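Bulk section at the Bautista Street co-op, worth it?

Trotitz Neighbors Board > Food & Shopping

gravelpie
Has anyone done the math on the bulk bins? I went in February with good intentions and came out with 29 dollars of almonds. I don't even like almonds that much. The lever just keeps going.

mothballqueen
The lever is how they get you. Oats, rice and lentils are cheaper than the boxed stuff. Nuts are a luxury item wearing a burlap costume. Bring your own jar, get it weighed at the desk first, and write the empty weight on the lid in grease pencil.

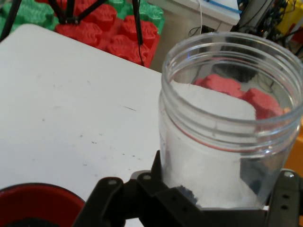

If you skip the weighing you pay cinnamon prices for the container. I did this for most of a year and felt very green about it.

clomater_dad
Counterpoint: plain old bags. Over here in Clomater the store knocks off 100 grams for any container, no questions, so a heavy jar is a tax on people who own nice jars. A bag weighs nothing and you come out ahead.

mothballqueen
So you're running a bag scam on the lentil people. Good to know.

clomater_dad
I prefer "loyalty program."

fennel_82
I disagree about the rice. The big sack at Prorkedix is cheaper per pound than the bins, and you don't have to stand behind a man filling six bags with different kinds of granola. Downside is you now own a sack of rice and it lives in your hallway.

gravelpie
I have a hallway. What I don't have is a plan for 1,000 servings of rice.

fennel_82
You get used to it. Ours has a lamp on it now.

mothballqueen
Moths, fennel. Freeze it for a few days first or the lamp will have company. Ask me how I got this user name.

gravelpie
OK, going back for oats only. Will report if I end up near the almonds again.

clomater_dad
See you in the almond thread.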